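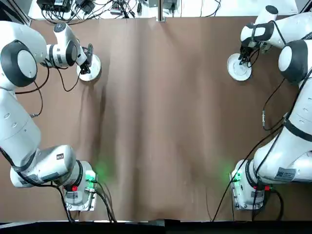

I have been looking for a decent everyday white plate for longer than any adult should admit to. My old set came from my aunt's basement, and by this summer half of it had chips you could cut a lip on, so when Ovel put their Kolten dinner plates on sale I ordered 12 and crossed my fingers. They're round, they're white, and that is pretty much the whole pitch. Stand one up on its edge over brown paper and you get that flat white face with a soft grey shadow low down, and I'm a sucker for it! I'd been leaning toward the cream color until I thought about what white looks like next to plain kraft paper, which is what I cover my table with for pretty much every big meal (more on the paper in a minute, I have opinions).

First, shipping. Mine came in two boxes, six plates to a box, each one in its own cardboard sleeve. No breakage. The sleeves are worth keeping if you have closet space, and I don't, so they went out with the recycling and I've regretted it once already, when I had to haul eight plates over to my sister's place wrapped in dish towels.

Size-wise they're a real dinner plate. Not one of those giant platters that won't fit in a cabinet — I measured my shelf before ordering and they went in with room to spare. Please measure your shelf. I skipped that step with the Aitken set I had a few years back, and those plates lived on top of the fridge until I gave them away. The Koltens stack nicely too, with no wobble, and you can pull one off the pile without the rest of them sliding around.

Weight is where I think people will disagree. They're lighter than I expected. My neighbor Jeanie Kerr picked one up and said it felt like a restaurant plate, and then her husband picked one up and said it felt cheap, so there you go. I'm with Jeanie. I'm the one carrying the stack from the kitchen to the table and I'll take light any day.

On to the dishwasher. I've run them every night on the normal cycle, bottom rack, and the shine is the same as when I unpacked them. The microwave is a little less great. The middle stays fine but the rim gets pretty warm after two minutes, warm enough that I use a towel. Also, if you're a hard sawer with a steak knife you will see grey marks. Mine came off with baking soda and a damp sponge, but it took some rubbing, and I'd rather not be doing that after a dinner for ten.

Okay, the paper! I've been buying Tenent brown paper by the roll and using one big sheet as a tablecloth. It's sturdy, it takes a crayon well if you have kids coming, and at the end of the night you roll the whole mess up and toss it. It does wrinkle if you spill on it and then lean on the spot, and the first foot or so off the roll wants to curl back up (I weigh down the corners with jars). White plates on it look fantastic. I tried my old blue bowls on it and they looked sad, kind of muddy, so if your dishes are dark I'd think about white paper instead.

Money. I paid $72 for the 12, which included shipping, and I think that's fair for something I use every single day. At full price I might have dithered. You can buy them singly too, which I love, because replacing one broken plate shouldn't mean buying another whole set. I have already broken one, by the way. I knocked it off the counter onto tile with my elbow and it went into a few large pieces, no tiny splinters, easy to sweep up. I'm not holding that against it.

Things I'd change: I wish the underside were a bit smoother. There's a slightly rough ring on the foot, and it left a faint scratch on my wood side table, so now I put something under them when I eat in front of the TV. And I wish Ovel made a matching salad plate. The one they sell is from a different line and the white is a touch yellow when you put the two together.

Would I buy them again? Yep, and I ordered 2 more last night, one for the one I killed and one for the next time I'm careless with an elbow. If you've had yours longer than me, I'd love to know how the rims are holding up.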